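Speaker notes: How to Stop Losing the Room (and Your Place)
Talk for the Pristhorpe small business evening, December
5 min read
70 shares

Start slow. Say hi, thank them for coming out in the cold, find the clock. I always forget to find the clock! Water on the left side of the lectern, away from the clicker hand.

Opening story is the Vastham one. I had a talk written out word for word, all 3000 words of it, for a slot that was 15 minutes long. I read it. Out loud, head down, and I got to the end of the second page before I looked up and saw a woman in the front row doing her grocery list. (Wait for the laugh. If it doesn't come, keep moving, it's a warm-up story.)

So what I do now is cards. Small ones, one idea each, big handwriting. If a card needs a second side it's two ideas and I split it. And before the doors open I put one card where I can see it with the first line of my talk on it, because the first line is the one that leaves your head when they say your name.

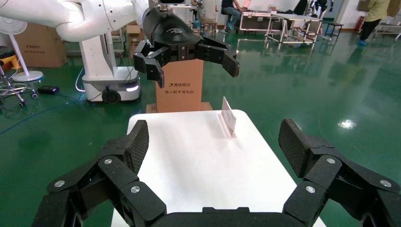 A little clear stand on the table keeps a card upright.

Ask here: who has used a full script? Hands up. Who enjoyed it? Usually fewer hands. Don't pick on anybody.

Next bit is timing. Everybody I coach runs long, and so do I. Read the cards to the kitchen wall, standing up, with a timer going, and then cut whatever made you sigh. When I did the Jorkiner talk I cut the whole middle story, the one about the van, and I was sad for a day and then I never missed it. You can always tell the van story in the parking lot afterward. I have!

Quick aside if they seem lively — the thing with the microphone at Tesfamariam Hall. Keep it short. The point is you test the mic with your real voice, the loud one, and you say a whole sentence into it. "Check, check" tells you very little.

Then questions. Tell them to repeat each question before answering, partly for the people in the back and partly so you get a second to think. It's fine to say you don't know and will email. I carry a spare card for those and I write the person's question down while they watch, and people really like that.

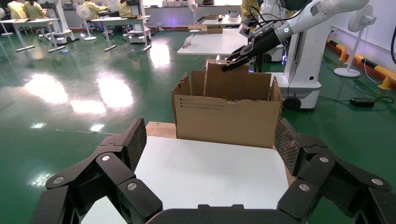 Old talks are worth keeping, and I'm messy about it, so my system has to be dumb. When a talk is over I put a rubber band on the cards and drop them in a box. Any box will do. A plain brown cardboard one with the flaps standing up and the front rim a bit torn is pretty much my filing cabinet, and I've pulled whole openings out of mine years later. Write the place and the month on the top card before it goes in — I skipped that for ages and now I own a stack of mystery talks.

Have them try it now. Hand out blank cards, 2 each. One for a first line, one for a last line. Give them a few minutes and walk around, but don't hover. If it's a quiet group, read mine out first, the bad version and then the better one.

Take a couple of volunteers if there are any. Clap loudly for the first one whatever happens.

Wrap up: thank the hosts, mention the sign-up sheet by the coffee, collect the pens (they walk off!).

15 comments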